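Drirnel Hall Users' Group
Minutes of the meeting held on May 30, 2024

Present: Ernő Somogyi (chair), Kornél Mészáros (minutes), Ferenc Katona, Gyula Major
Apologies: Barnabás Kelemen

1. Last minutes
Agreed and signed.

2. Kitchen
The tap has been mended. Ferenc asked that mugs be put back in the left-hand cupboard after use. Agreed.

3. Tea room tables
Kornél had two quotes for re-oiling the tables, 248 from Kusport and 200 from Salik. The Salik price does not cover sanding. Gyula said the tops were sound and a light coat would do. Ernő wanted the pale colour kept and asked that no stain be used. Salik's quote accepted on those terms. Work to be done in September, when the room is free for 7 days.

Present state of the wood:

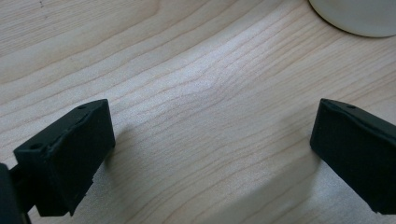

Gyula Major said he would still like mats put out under hot cups, as a fresh coat marks easily in the first weeks. Ferenc to get prices for cork ones.

4. Any other business
The Gulyás booking has moved to the small room. Kornél to change the sheet on the door.

Meeting closed. Next meeting in September, after the tables are back.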